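Speaker notes: Where the Cutlery Lives
Talk for the home organising evening, Movthorpe community room, 2022-03-16 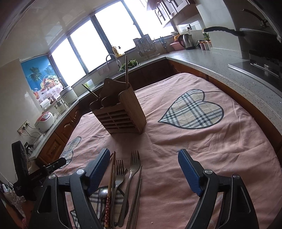 Slide 1: spoon, forks and two kinds of chopsticks, with the wooden holder behind.

Opening (speak slowly, wait until the chairs are quiet)

Good evening and thank you for coming. My subject tonight is small. I will talk about the cutlery, how we sort it and where we keep it at home. English is my third language, so if I say a word strangely, please put your hand up and I will try again.

Leave slide 1 on the screen for all of this first part. Don't click yet!

I always begin on the table and never in the drawer. You take out everything, you lay it on a cloth, and you lay it in the same direction. In the picture it is a pink cloth with plaid hearts, and it is full of creases. For this work you do not need to iron. The cloth is there so the metal does not scratch the table and so the noise is less, which is important if you have a baby asleep or a neighbour below.

Point to the row. The spoon is at the left, then the wooden chopsticks, then the two forks, then the thin metal chopsticks. Ask the room: who has chopsticks in the same drawer as the forks? Usually many hands go up. Give time for one or two people to answer.

Part one: the groups

Say: we sort by how the thing behaves when you put it away. A fork and a spoon are heavy at one end and they lie down nicely in a tray. A chopstick rolls. Thin metal chopsticks are the worst for it, they go under the other things and travel to the back of the drawer. When we moved from Verkholm I found five of them behind the drawer itself, and I had already bought new ones.

So my groups are these:
Things which lie flat: forks, spoons, table knives.
Things which roll: chopsticks, skewers, straws of metal.
Things with an edge or a point: paring knives, peelers, corn holders. These I keep in another place and I will come back to them.

Wooden chopsticks I keep apart from metal ones. Wood wants air after washing. The ones on the slide have a red part with small pale flowers, and a printed pattern like this I wash by hand, with a soft cloth, and I don't leave it to soak in the sink. Metal can go in the dishwasher basket if the basket has a fine bottom. If the holes are big, the chopsticks fall through and stop the spray arm. (Tell the story of the noise, if there is time. If not, skip.)

Part two: the holder

Point to the wooden holder at the back. Please look at the front, it has slats with gaps between them. I like this kind very much. The air can go in, and at home I put such a holder beside the stove for the things I use each day. There is also a small hole in the back panel for hanging, so a holder of this shape can go on the wall if your counter is short.

Before you hang any holder, fill it first and feel the weight in your hand. Mine was on a small nail for one winter and then it was on the floor. Use a proper screw, and ask somebody with a drill.

Check the width of the gaps also. Thin chopsticks may come out through a wide gap. You can put a glass jar inside the holder and stand the thin ones in the jar. It is not elegant but I have done it for years.

Handles down or handles up? People get quite warm about this. In our house the forks stand with tines up, because then I see what is what. My mother-in-law puts all the handles up, so that no fingers touch the part which goes in the mouth. I think she is right, and I still do it my way.

Drink of water here.

Part three: how many to keep

This is the part where people become a little sad, so be kind. The advice is two sets for each person in the home, and then one set for each guest you really have at the table in a normal month. The rest goes in a box with a label and the box goes up high. If you did not open the box until April of next year, you may give it away.

At the Vorkbridge swap table last time we received 39 spoons and hardly any forks. So if you have spare forks, please bring them to us.

Odd pieces are fine. On the slide the two forks don't lie level with each other, one is farther up the cloth. When you do the sorting yourself, bring the ends to one line, and then you will see fast which ones are a pair in length and which are not.

Part four: do it together (ten minutes)

Each table has a bag of mixed cutlery and a tea towel. Ask them to lay out the row, same direction, then make the groups. Walk around. Don't correct people, only ask why. Families from Mussa Street often put the serving spoons first, and I learned this from them and now do it too.

Remind them to wipe the crumbs from the tray before anything goes back. A dry pastry brush is good for the corners.

Questions I should be ready for

Tarnish: warm water, baking soda, soft cloth. Do not use steel wool.
Wood gone grey: a little food-grade mineral oil, let it stay overnight, wipe off.
Children's cutlery: low drawer, own colour of tray, they can set the table themselves.
Drawer too shallow: measure the inside height before you buy a tray - bring the measure to the shop.

End: thank the kitchen team, tell them the bags stay on the tables, tea is at the back.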